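Section 7: Storage and Issue of Cutting Tools 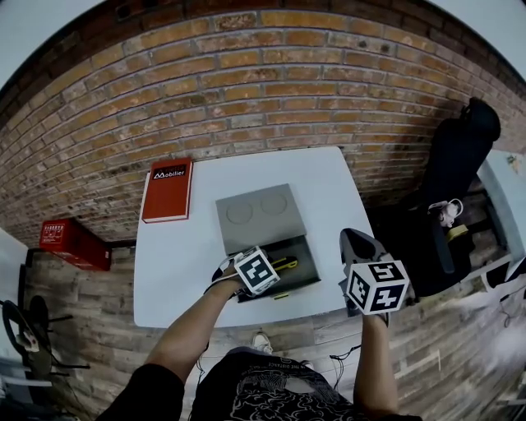
7.1 Purpose of this section

This section sets out how retractable knives, spare blades and shears are to be stored, issued and returned at sites operating the Fostance Tool Register. It is to be read together with Section 4 (Induction) and the site emergency plan. Supervisors at the Norkum and Kadlow depots must ensure that a current copy is kept at each issue point. This version replaces the one dated 2021-02-14.

Where a local procedure sets a stricter requirement, the local procedure prevails.

7.2 Before you begin

The following are required for each issue point:

- one lockable cabinet or drawer unit, fixed or standing on a level surface
- one sharps container with a screw lid
- a set of numbered tool tags
- a copy of Form 283 (Tool Issue) and Form 502 (Blade Disposal)
- cut-resistant gloves in at least two sizes

CAUTION: Do not set up an issue point in a corridor, beside a fire exit or within reach of a public counter.

7.3 Setting up the drawer unit

1. Place the unit on a stable bench or table at a comfortable working height. Check that the surface does not rock.

2. Open each drawer to its full extent and confirm that the stop engages. A drawer that can be pulled clear of the runners must not be used for blades.

3. Line the drawer with the non-slip matting supplied. Trim the matting so that it lies flat and does not catch when the drawer is closed.

4. Assign one category of tool to each drawer. Knives and spare blades are to be kept apart.

5. Attach the category label to the drawer front. Labels may be ordered through the Rathore stores catalogue under item 896.

6. Enter the location of the unit in the Tool Register and have the entry initialled by the supervisor.

NOTE: Units transferred from another depot retain their original register number. Do not allocate a new one.

7.4 Issuing a knife

1. Confirm that the worker has completed the cutting tools module of the induction program.

2. Inspect the knife in the worker's presence. The slide must move freely and lock in each position. The handle must be free of cracks and adhesive residue.

3. Confirm that the blade is fully retracted.

4. Record the tag number on Form 283, together with the time of issue.

5. Place the knife on the bench for the worker to pick up. Knives are not to be passed from hand to hand.

6. Close and lock the drawer.

CAUTION: A drawer containing knives must not be left open while the issue point is unattended, however briefly.

7.5 Returning a knife

1. The worker retracts the blade and places the knife on the bench.

2. The issuing officer checks the tag number against Form 283 and inspects the knife as described in 7.4.

3. Residue from tape or sealant is to be removed with the approved cleaner. Solvents must not be used on coloured plastic handles, as they may weaken the material.

4. Return the knife to its assigned drawer with the blade retracted.

5. Sign off the return. If a knife has not been returned by the end of the shift, notify the supervisor before leaving the site.

7.6 Changing blades

Blade changes are to be carried out only at the issue point and only by a person authorised in the register. Gloves must be worn on both hands.

1. Clear the bench of other work.

2. Open the knife in accordance with the maker's instructions. Screw-body and quick-change models differ, and the correct sheet must be consulted.

3. Remove the old blade, keeping the edge turned away from the body, and drop it directly into the sharps container.

4. Fit the new blade and close the body. Test the slide twice.

5. Complete Form 502.

NOTE: Sharps containers are to be sealed when filled to the marked line. Sealed containers are collected in March and at the end of each quarter thereafter. They must not be placed in general rubbish or in recycling bins.

7.7 Damaged or missing tools

A damaged knife is to be tagged out and placed in the quarantine drawer. It must not be repaired with tape or glue. Where a knife cannot be located, the supervisor is to suspend further issues from that point until a search of the work area has been completed and the result entered in the register.

Any injury, including a minor cut, is to be treated by the first aid officer and reported on the day it occurs.

7.8 Periodic checks

Supervisors are to compare the contents of every drawer with the register at intervals of no more than seven days. Discrepancies are to be reported to the Fostance safety office in writing. Completed forms are retained at the depot in accordance with Section 11 (Records).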